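Swapping the background on a photo is easier than I thought! My niece wanted a picture of us "in the mountains", so I sat us both in front of a plain bedsheet (green if you've got one, but my old blue one did fine) and stood the lamp well off to the side.

Iron the sheet first, the creases take ages to rub out afterwards. Sit a good step away from it too, or you get a coloured glow round your hair. I took 30 shots and kept 2, so don't be mean with the button.

Then zoom right in and go round the ears with the small eraser, slowly, before you pick your new background.
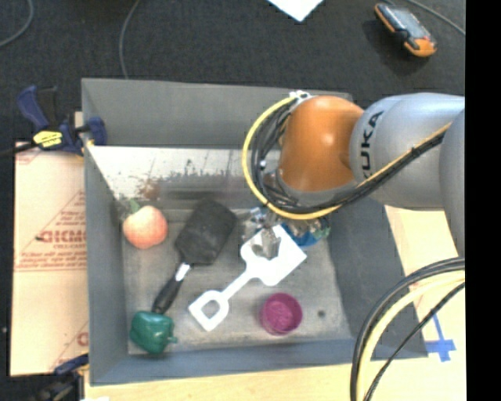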